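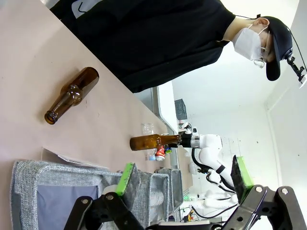
Teaching a robot to sort rubbish takes patience, and the team at Clivura has plenty of it. The firm has begun recording household recycling as the first job in its new Mersha project, in which a person shows the arms what to do and the software learns from the recordings. Brown glass bottles are among the trickier things to pick up, with a long narrow neck for the gripper to close on and a smooth round body that would love to roll away. Crumpled cans and crushed plastic are in the mix too, so there's plenty for a learner to get wrong!

By 2020-01-07 the team had saved 317 demonstrations, some guided by remote control and others done by hand.

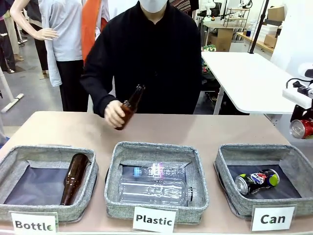 Bottle, plastic or can: each kind of waste has its own labelled bin.

"I still grin when an arm gets one in by itself," said project lead Cauã Arruda. "We throw out any recording where the person hesitates too long, and the next batch is always better for it."

Clivura wants 100 more recordings before it moves the project to its Beston workshop, where two new arms are due to be fitted. A public demonstration is planned for September, and visitors will get a turn at the controls.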